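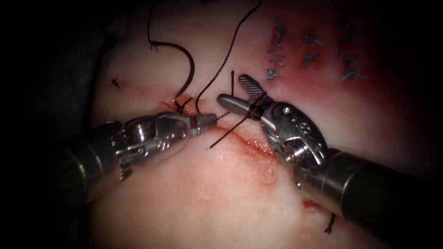 Both instruments over the pad, suture end in the right jaws.

Notebook, March, evening

Listening log for the Mandagi tape, second transfer. The first transfer was too quiet on side B and I didn't trust the machine speed, so I started over with the Ekico deck, heads cleaned, no noise reduction on playback. Levels set from the loudest part of "Kirkex", where the two saxophones and the drummer all land together.

Side A is four pieces and runs without gaps. The sleeve lists the opener as "Zinska" and gives no timings. On first play I took it for a loose improvisation. By the third play I could hear that the bass repeats one figure all the way through and just moves it later against the drums. It's easy to miss because the bass is mixed low and the cymbals sit right on top of it. I tried a small cut at the top end and the line came forward, but the room sound went dull, so I took the cut out again. Flat transfer stays the master.

Counter readings, for whoever does the next pass:
Zinska, start 50
Kirkex, start 2149 (counter had not been reset after rewinding, ignore the gap)
Dropout in left channel, 91 after reset, very short, also there on the first transfer

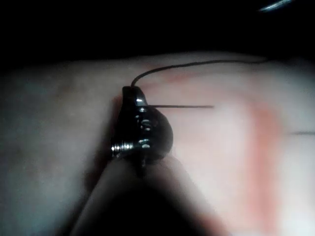

The note left on my draft says the dropout should stay in, that it falls on a breath before the tenor comes back and a repair would smear the entry. It also says the second piece is the best thing on the tape and I am underrating it.

I played that spot again on headphones. Agreed on the dropout, I'll leave it alone and mark it in the notes. On the second piece I'm not convinced yet. The theme is good but the drum solo goes on past the point where it has anything to add, and the ending sounds like a splice. The pitch drops a little at the join. Could be two takes.

Side B is the better half for me. The long ballad starts with brushes and almost nothing else, and the tenor waits a good while before playing a full phrase.
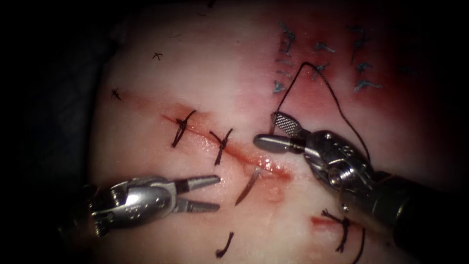
When it does, the tone is dry and close, with a lot of key noise. I'd keep all of that. The hiss is plain to hear in the quiet opening but it's steady, and after a minute I stopped noticing it.

To do: check azimuth again before side B, print the track sheet, compare the splice with the first transfer at matched level. Tape is back in its box, tail out.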